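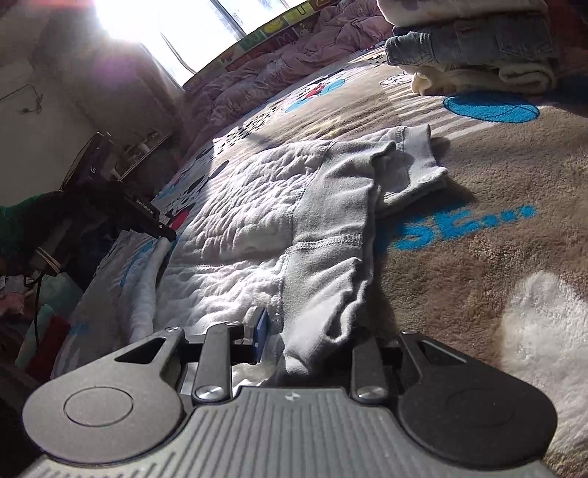
Hellgraues Kleidungsstück mit weißer Steppstruktur auf der Kuscheldecke

Gesundheitsunterlagen zu Hause ordnen: Tipps für Papier und Patientenakte

Lesezeit: 6 Minuten

Bei uns lagen die Arztbriefe jahrelang in der Küchenschublade, gleich neben den Backförmchen und den Gummiringen. Das ging gut, bis ich eines Morgens vor dem Termin beim Orthopäden einen alten Befund brauchte und stattdessen 17 Rezepte für Zwetschgenkuchen fand. Seitdem habe ich ein kleines System, und weil mich immer wieder Leserinnen danach fragen, schreibe ich es nun endlich einmal auf.

Erst sammeln, dann sortieren
Nehmt euch einen verregneten Nachmittag und tragt alles auf dem Esstisch zusammen: Befunde, Impfpässe, Medikationspläne, Brillenrezepte, die Briefe der Krankenkasse. Bei mir waren es über 500 Blatt, und ich habe mir zwischendurch zweimal frischen Kaffee gekocht. Jedes Familienmitglied bekommt einen eigenen Ordner in einer eigenen Farbe. Innen wird nach Fachgebiet getrennt, das Neueste liegt immer oben.

Scannen, aber mit Verstand
Ein einfacher Scanner oder eine Scan-App auf dem Telefon reicht völlig. Speichert die Seiten als PDF und beginnt den Dateinamen mit dem Jahr, dann kommen Monat, Name und Fachgebiet. So sortiert sich der Ordner von ganz allein – eine große Erleichterung, wenn man wie ich zum Vertagen neigt! Thermopapier bitte zuerst, es verblasst schneller, als man denkt.

Sicher aufbewahren
Ich benutze einen verschlüsselten USB-Stick und eine zweite Kopie auf der externen Festplatte im Schlafzimmerschrank. Das Passwort steht auf einem Zettel, der ganz woanders liegt. Wer von der Praxis Zugang zu einem Patientenportal bekommt, kann Laborwerte oft selbst herunterladen und gleich mit ablegen.

Das Notfallblatt
Eine einzige Seite mit Allergien, Dauermedikamenten, Hausarztpraxis und einer Telefonnummer, innen an die Schranktür im Flur geklebt. Die Großeltern und der Babysitter wissen, wo es hängt. Im September gehe ich es jedes Jahr durch und streiche, was nicht mehr stimmt – meistens sind es nur Kleinigkeiten, einmal war es aber die komplette Dosierung der Schilddrüsentabletten.

Röntgenbilder auf CD hebe ich übrigens im Original auf und beschrifte die Hülle mit Datum und Körperteil.

6 Kommentare | 17 Mal geteilt

© Murell Haushaltstipps | Kontakt | Nach oben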